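Können Maschinen inzwischen Hausarbeit? Stand der Dinge beim Wäschefalten

42 Antworten · 3 Mal geteilt

lötfahne
So, jetzt muss ich das mal loswerden, weil ich seit Tagen über nichts anderes rede und zu Hause keiner mehr zuhört. Ich beschäftige mich seit dem Sommer mit der Frage, ob ein Roboter mit zwei Armen ein T-Shirt vom Haufen nehmen und ordentlich falten kann. Im Juli hätte ich noch gesagt: in meinem Leben nicht mehr. Inzwischen sage ich: kann er, manchmal, und wenn es klappt, sitzt man davor und grinst wie ein Kind an der Modelleisenbahn!

Was mich so begeistert, ist gar nicht das Falten selbst. Der letzte Knick ist der leichte Teil. Schwer ist alles davor. Ein Hemd auf dem Tisch hat keine feste Form, es kann auf unendlich viele Arten daliegen, und jede Berührung macht eine neue daraus. Ein Zahnrad greift man, und es bleibt ein Zahnrad. Stoff greift man an einer Stelle, und alles andere wandert mit. Ein Arm muss also halten, während der andere zieht, und beide müssen wissen, was der andere gerade tut.
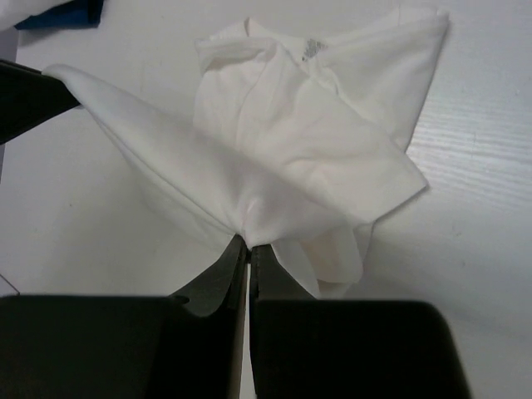

Weiß auf hellem Tisch ist dabei die gemeinste Kombination überhaupt. Bei einem knallroten Shirt findet jede halbwegs vernünftige Bildverarbeitung den Umriss, bei Weiß auf Fastweiß bleiben einem die Schatten in den Falten und sonst nicht viel. Kragen und Etikett sind dann Gold wert, weil man daran erkennt, wo oben ist. Ein Ärmel hilft auch, solange man ihn nicht mit irgendeinem zufälligen Zipfel verwechselt, und genau das passiert ständig.

Meine eigene Bilanz mit dem Aufbau im Keller (Arme von Ladefoged, gebraucht, Software zusammengestückelt): Von 100 Versuchen mit einem zerknüllten T-Shirt endeten 40 mit etwas, das ich ohne Nacharbeit in den Schrank legen würde. Das klingt nach wenig. Im Juli war es keiner.

Mich interessiert, wie ihr das seht. Sind wir nah dran, oder bin ich betriebsblind?

17 Personen gefällt das

Nähkästchen_Nord
Betriebsblind, aber sympathisch! 40 von 100, da würde ich meinen Teenager rauswerfen. Und was machst du mit den anderen? Doch selber falten, nehme ich an.

Ernsthaft: Ich falte ein T-Shirt in ein paar Sekunden und gucke dabei fern. Wie lange braucht deins?

lötfahne
Fast 2 Minuten pro Stück, wenn alles gut geht. Ja, ich weiß. Aber die Zeit ist mir im Moment völlig egal, schneller machen kann man später. Wenn die Kiste nachts im Keller läuft und morgens liegt ein Stapel da, darf sie von mir aus eine Viertelstunde pro Hemd brauchen.

drehmoment_mitte
Ich komme aus der anderen Ecke, Metallbau, und bei uns sieht die Sache ganz anders aus. Wir haben seit dem Frühjahr eine Zelle von Koder, die Teile aus der Gitterbox holt und in die Fräse legt. 140 Teile pro Schicht, Nachtschicht ohne Aufsicht. Da diskutiert keiner mehr, ob das geht.

Deshalb stört mich die Überschrift etwas. "Können Maschinen das" hängt komplett davon ab, was "das" ist. Starre Teile, bekannte Form, immer derselbe Werkstoff: erledigt. Alles, was labbert: schwierig. Schon bei Schläuchen und Dichtungen steht bei uns wieder ein Mensch. Der Kollege, der die O-Ringe einlegt, macht sich über seinen Arbeitsplatz überhaupt keine Sorgen.

9 Personen gefällt das

wollmaus77
@drehmoment_mitte genau, und im Haushalt labbert eben alles. Bettwäsche, Spüllappen, Müllbeutel, Salat. Das Einzige, was im Haushalt nicht labbert, ist das Geschirr, und dafür gibt es die Spülmaschine. Einräumen muss ich sie trotzdem selber.

Kesselflicker
Ich halte dagegen. Mein Eindruck ist, dass hier seit Jahren dieselben Vorführungen laufen: ein Tisch, ein Shirt, gutes Licht. Nimm mal den echten Wäschekorb. Da ist eine Socke im Hosenbein, der Pulli ist auf links, das Hemd ist zugeknöpft und das Spannbettlaken hat den Rest gefressen. Solange der Roboter nicht von allein merkt, dass etwas auf links ist, und es umdreht, ist das für mich ein Kunststück und keine Hausarbeit.

Und noch was: 100 Versuche mit demselben Shirt? Dann kann er dieses eine Shirt. Mehr weißt du nicht.

lötfahne
@Kesselflicker Der letzte Punkt trifft. Es waren verschiedene, aber alle dieselbe Größe und alle kurzärmlig. Langarm habe ich probiert und nach kurzer Zeit aufgegeben, die Ärmel legen sich überall drunter.

Beim Rest bin ich anderer Meinung. Umdrehen ist auch nur Greifen und Ziehen, bloß in einer fiesen Reihenfolge. Ich habe neulich ein Video aus dem Projekt Civden gesehen, da greift der eine Arm in die Öffnung und der andere schiebt den Stoff drüber. Ging zweimal schief und beim dritten Anlauf saß es - ich habe laut gejubelt! Der entscheidende Fortschritt ist für mich, dass solche Systeme nach einem Fehlgriff weitermachen. Früher war nach dem ersten Danebengreifen Schluss, Fehlermeldung, Neustart. Jetzt lässt der Greifer los, der Stoff fällt irgendwie hin, und es geht von da aus weiter.

Kesselflicker
Zweimal schief, einmal gut, und du jubelst. Mit der Einstellung wäre ich gern dein Azubi gewesen.

21 Personen gefällt das

passungsrost
Kurze Frage an den Threadersteller, weil ich selbst gerade mit so einem Aufbau anfange: Was für Fingerspitzen nimmst du? Ich habe mit glatten angefangen und kriege entweder gar nichts zu fassen oder gleich zwei Lagen auf einmal. Bei dünnem Jersey ist es am schlimmsten.

lötfahne
Schmale, zur Spitze hin angeschrägt. Die breiten Backen, die bei mir dabei waren, sind für Stoff unbrauchbar, damit schiebst du alles vor dir her. Mit der schmalen Spitze kommst du flach unter eine Falte und kneifst dann zu. Gegen die zwei Lagen hilft bei mir nur eins: nach dem Greifen kurz anheben, gucken, was mitkommt, und im Zweifel wieder ablegen. Das kostet Zeit, bringt aber mehr als alles Gefummel an der Greifkraft. Und probier mal eine weichere Unterlage, da sinkt die Spitze etwas ein.

passungsrost
Danke! Das mit dem Anheben habe ich mir gespart, weil es mir umständlich vorkam. Dann wird das am Wochenende eingebaut.

Nähkästchen_Nord
Also ich lese hier mit wachsendem Interesse mit, obwohl ich nur meckern wollte. In der Schneiderei ist das Vereinzeln von Stofflagen übrigens auch von Hand die nervigste Arbeit. Wir pusten leicht auf die Kante oder rollen sie mit dem Daumen an, dann kommt die obere Lage von allein hoch. Anrollen, nicht kneifen! Vielleicht könnt ihr damit was anfangen.

lötfahne
@Nähkästchen_Nord Anrollen!! Darauf bin ich nie gekommen. Eine Fingerspitze mit etwas Gummi, die über den Stoff schiebt, während die andere gegenhält... ich gehe gleich in den Keller.

drehmoment_mitte
Bei uns in der Nachbarhalle sitzt eine Großwäscherei, die mit Anlagen von Sulturier arbeitet. Die falten Handtücher und Laken im Akkord, seit Jahren. Aber vorne steht immer jemand und legt die Ecken in die Klammern. Das eigentliche Problem ist also auch dort nicht das Falten, da hat lötfahne recht. Der Mensch macht den Griff in den Haufen, die Maschine den Rest. Wenn einer das mit dem Haufen zuverlässig löst, verdient er in der Branche zuerst Geld und im Haushalt viel später.

wollmaus77
Sehe ich auch so, wobei ich zu Hause gar nichts Perfektes bräuchte. Mir würde schon reichen, wenn das Ding die Socken heraussucht und paarweise hinlegt. Handtücher von mir aus schief. Ich habe drei Kinder, bei uns ist ein Stapel ein Stapel.

Kesselflicker
Gut, ich mache ein Angebot. Bis zum 21. Dezember stellst du einen Durchlauf mit gemischter Wäsche hier ein, ungeschnitten, mit mindestens einem Teil auf links. Wenn davon die Hälfte in den Schrank kann, nehme ich das mit dem Kunststück zurück.

lötfahne
Angenommen. Das Spannbettlaken bleibt aber draußen, das kann ich selber nicht.

Kesselflicker
Einverstanden. Das kann keiner in meinem Haushalt.

26 Personen gefällt das · Weitere Antworten anzeigen (22)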